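3. Montagem experimental

3.1 Local e condicionantes

A célula foi instalada na oficina partilhada de Gondville, espaço de utilização comum em que nenhuma bancada pode ser reservada em permanência. Esta condição determinou a maior parte das opções de projeto. A base do manipulador teve de ser fixada sem furação definitiva do tampo, e a área de trabalho teve de poder ser levantada ao fim de cada período de utilização e reposta no seguinte com um desvio aceitável. A oficina funciona com marcação por turnos, e os ensaios descritos nesta secção foram realizados em novembro, ao fim da tarde, ao longo de 30 turnos.

O projeto McIver, em que o presente trabalho se insere, tem por objetivo avaliar se uma montagem deste tipo, construída por utilizadores sem acesso a laboratório, permite obter dados de preensão comparáveis entre locais. Uma segunda célula, com a mesma lista de materiais, encontra-se em construção em Drurkcombe e não é considerada nos resultados aqui apresentados.

3.2 Delimitação da área de trabalho

A tarefa de referência consiste em recolher um bloco de pequenas dimensões e depositá-lo num recipiente raso. A Figura 2 mostra a área de trabalho numa vista geral e numa vista próxima da garra.
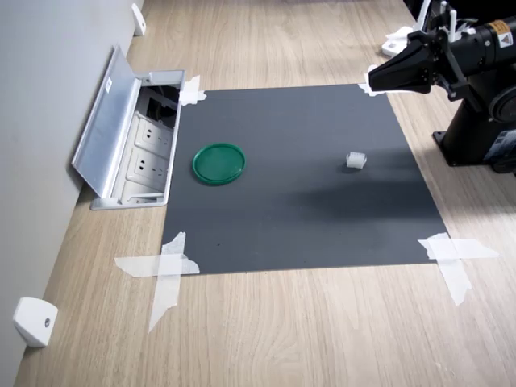
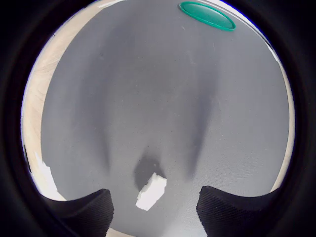

Figura 2. Área de trabalho com o bloco branco e a tampa verde.

A repetibilidade da tarefa depende, em primeiro lugar, da reposição da superfície de trabalho entre turnos. Foram consideradas a marcação a lápis no tampo, excluída pelo regulamento da oficina, e a utilização de uma placa rígida com batentes, que obrigaria a transportar mais uma peça. Optou-se pela solução de menor custo: o tapete cinzento-escuro é preso aos quatro cantos com fita adesiva branca, aplicada em cruz nos dois cantos mais próximos e prolongada sobre a madeira. Os prolongamentos servem de referência visual quando o tapete é reposto, e a sua substituição demora poucos minutos. O tom escuro da superfície favorece ainda a segmentação do bloco branco, embora as sombras largas projetadas sobre o tapete tenham exigido um ajuste do limiar de intensidade, discutido em 3.4.

3.3 Protocolo de recolha

Cada ensaio inicia-se com o braço na posição de repouso. O operador coloca o bloco e o recipiente no tapete, sem gabarito, respeitando apenas uma distância mínima de 4 cm em relação à fita. Não se procurou uniformizar a orientação do bloco, uma vez que a variação angular faz parte das condições a estudar. O operador afasta-se então da bancada e autoriza o movimento.

Foram registados 173 ensaios válidos. Consideraram-se inválidos aqueles em que o tapete se deslocou durante a execução, bem como os interrompidos por necessidade de outros utentes da oficina. Nestes últimos casos, o ensaio foi repetido desde o início, com nova colocação dos objetos. As interrupções foram anotadas em folha própria, juntamente com o estado da iluminação geral da sala.

3.4 Iluminação

A iluminação é a da própria oficina, sem fontes adicionais. O limiar de intensidade fixo, calibrado no primeiro turno, revelou-se inadequado quando a sombra do braço coincidia com a posição do bloco, e foi substituído por um limiar adaptativo calculado em janelas locais. O procedimento segue o adotado na montagem anterior de Brestberg, com uma alteração: a janela é recalculada a cada ciclo de aproximação, e não apenas no início do ensaio. O acréscimo no tempo de processamento não afetou a duração dos ciclos de forma mensurável. Os efeitos desta alteração na taxa de preensão são tratados na secção 4.

Comentários dos leitores

oficina_sul
Que tipo de fita foi utilizada? Na nossa bancada a fita de papel deixa resíduo quando fica colada de uma semana para a outra.

r.bancada
Seria útil disponibilizar a folha de registo das interrupções. Temos o mesmo problema com turnos partilhados e ainda não encontrámos um formato prático.

leitor_27
Na secção 3.3, a distância mínima é medida a partir da ponta da fita ou do canto do tapete? Nas tiras mais compridas a diferença é considerável.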